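Isaksson Reports Result on Teaching Robots to Handle Bedding and Clothes

Isaksson, the automation lab in Rulldale, has released results from a study on teaching robot arms to pick up and fold cloth using hand-held grippers in ordinary bedrooms. A person holds the gripper, does the task, and the recorded motion is used to train the arm later. No robot is needed during recording.
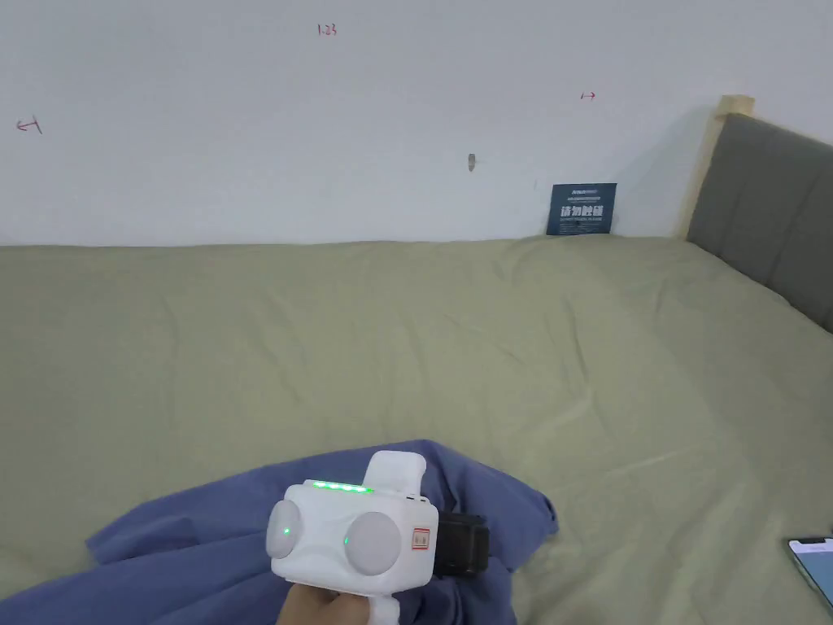 The group collected 1,292 recordings in May, all on made beds with a single piece of fabric. Earlier work at the lab used a bare table, and the policies trained on it did poorly once the surface was soft. Sheets wrinkle and shift along with the cloth, and the arm would often pinch both.

By Savberg's account, the company that paid for part of the work, the new policy needed more than 2,000 training steps before it stopped grabbing the sheet.

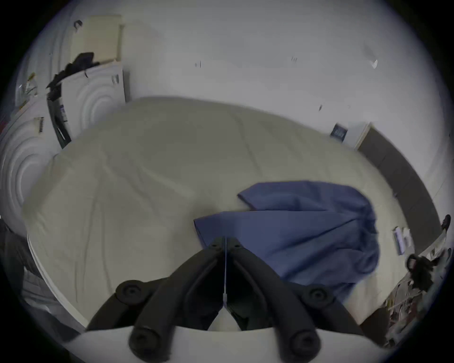

Bekotwood

Testing was done on 121 cloths the system had not been trained on. Thin cotton gave the best results. Towels and anything with a thick hem were still dropped often, and the lab has not yet tried fitted sheets.

Isaksson said it will share the recordings with other labs once they have been checked. A second round is planned in rooms with less light, where the camera on the gripper has trouble finding the edge of a dark cloth.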